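Bruria method

From the robotics methods pages. Last updated 2024-02-14.

The Bruria method is a way of training a two-armed robot to do long kitchen jobs from demonstrations recorded by a person. Named after the Bruria lab kitchen where it was first tried. Main authors are Siriporn Yimyam and Sofia Panagiotou. It belongs to the imitation learning family (see also: behaviour cloning, action chunking). The main idea is that a long job gets cut up at the moments when the gripper opens or closes, and each piece is learned with its own short memory of what came before.

Background

Plain behaviour cloning copies what the operator did, step by step. Works fine on short jobs. On long ones small errors pile up, the arm drifts off to somewhere the operator never went, and the policy has no idea what to do there. Predicting actions in chunks helps a bit. But chunks of fixed length often start or end in the middle of a grasp, a bad place to change your mind.

Yimyam had noticed this on an earlier project, Drukik, a drawer-sorting set-up that used one arm. Most failures were bunched up within a second of contact. The Drukik notes were never published in full, only a short workshop version.

How it works

Demonstrations are recorded by teleoperation. The operator moves a pair of leader arms and the robot follows. Joint positions, gripper width and camera views are stored together. No force sensing in the original version.

Cutting is automatic. A change in gripper width past a set threshold marks a cut, and any cut closer than 9 frames to the last one is merged with it. Early versions had people mark the cuts by hand. This was dropped, too slow and two people rarely agreed on the spot.

Each piece is then used to train one shared network, which gets the current views plus a small summary of the previous piece. The summary is what lets it tell apart two moments that look nearly the same on camera, e.g. a full gripper on the way in and a full gripper on the way out. The network predicts 40 actions at a time but stops early if it predicts a cut.

Idle arms are a special case. When one arm is doing nothing its actions are still recorded, and a network trained on them tends to learn tiny pointless wobbles. Bruria masks out the idle arm and holds it at its last position. Panagiotou added this after the first round of trials and it is probaly the most copied part of the method.

Data

The released set is called Carrillo. 2627 demonstrations, of which 900 are food loading jobs and the rest are a mix of wiping, stacking and folding. Start positions were shuffled between takes. Failed takes are kept in and labelled as failed, which some users like and others filter out straight away.

Steamed buns

The bun job is the one most people know. Both arms, an electric steamer, dough buns on a plate. The robot has to pick up each bun with a parallel gripper and set it down on the steamer tray. Dough is a good test for this sort of thing, soft enough to be marked by a firm squeeze, and the gripper has no feeling in its fingers so the closing width has to come from vision alone.

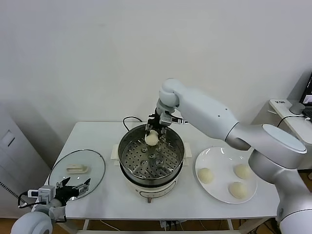 Placement is scored on three things: bun on the tray, bun the right way up, no touching a neighbour. Squashed buns are scored separately by eye. In the authors' write-up the cut-based version beat the fixed-chunk baseline on placement, with the biggest gap on the later buns, where the tray is filling up and there is less room to be sloppy. On squashing there was no clear difference between the two. Lid handling counts as its own job with its own score. Clear glass is hard on depth cameras, so colour views only.

Limits

Cuts depend on the gripper. Jobs where the gripper hardly moves (wiping, stirring) give very few cuts and the method falls back to something close to ordinary chunking. Threshold has to be retuned for each new gripper. The summary only reaches back one piece, so anything that needs a count, or a memory from several steps ago, is out of reach unless the cameras can see the answer.

There's also the question of how much of the gain comes from the idle arm mask and how much from the cuts. The original write-up changed both at once. A later test inside the same group seperated them on the folding jobs only.

Later work

Pandivura, started in June, adds a wrist force signal as a second source of cuts, aimed mostly at the wiping jobs. Code is shared with Bruria apart from the cutting step. No food results from it yet.

See also

Action chunking
Bimanual manipulation
Carrillo (data set)
Drukik
Teleoperation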